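Laundry & Linen > Folding > Shirts and jackets

Does folding a lined jacket the "flat table" way really cut down on creases?

Posted in May by Wim Van Dijk, Erkville 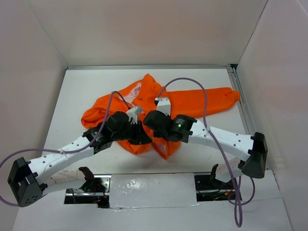

Sem Brouwer told me last month that the table makes no difference at all and that I should be looking at how long the thing sits in the dryer. Maybe so. But I keep reading the same advice, which is to lay the garment on a hard flat surface, pull the sleeves straight out, smooth from the middle, then fold in thirds. Every page says it and not one of them shows a before and after.

My problem is orange, long-sleeved, pale inside, with buttons and gathered cuffs. One sleeve will lie nice and straight. By the time I get the other one out, the body has bunched up again and the front has fallen open so the lining shows. I smooth the outside, the lining moves. I smooth the lining, the outside moves. Then I fold it, put it on the shelf, and it comes out looking the same as when I used to fold it on the bed.

So is there something to this, or is it one of those tips that gets copied from site to site? I'm not buying a folding board. I saw one from Nakico and it looked like a cafeteria tray with hinges.

Sem Brouwer

I'll say it here too, then. The table is fine, but it won't take out creases that are already in the cloth. If the cuffs are gathered they are going to look wrinkled no matter what you do, that's how they're sewn. Leave them alone.

What I would change is the order. Button it first. All the buttons, top one included. You're describing a front that falls open, and an open front means you have two loose halves sliding over a lining. Once it's closed, turn it face down and put one hand inside from the hem to push the lining flat against the back. Then the sleeves. Fold each one across the back and let the cuff end up near the opposite side, pointing down.

I don't fold in thirds. I fold once across the middle and put it on top of the pile. The bottom of a stack is where my shirts get their worst lines, whatever I folded them on.

parkell_142

just hang it

Aerts

I was in the same camp as you and I tried it with two similar jackets, one done on the bed and one on the kitchen counter. Left them on a shelf for 4 days. The counter one had cleaner edges. The bed one had a crease across the shoulder that the other didn't. Was that the counter, or was I just more careful the second time? I can't tell you, and I doubt the people writing those tips can either.

One thing I'd disagree with Sem on is the top button. On mine it pulls the collar into a pucker and the pucker stays. I do up the rest and leave that one.

Also check whether your lining is longer than the shell. Mine was, a little, near the hem, and no amount of smoothing was ever going to fix that. The extra has to go somewhere. I now let it make one soft fold at the bottom and stop fighting it. If it's a big difference, the outside may have shrunk in the wash, and then you have a different question.

Wim Van Dijk

Tried it buttoned and face down this morning. The hand inside the hem does help, I'll give you that much. Not convinced about the table yet. Will try Aerts's version with the top button open and leave it on the shelf through the end of the month. "Just hang it" is noted, but I have no closet rail in that room.

Related
Folding a hooded sweatshirt without the lump (142 views)
Should linings be ironed first or last? (725 views)
Why do my cuffs curl after washing? (293 views)
Shelf or drawer for winter jackets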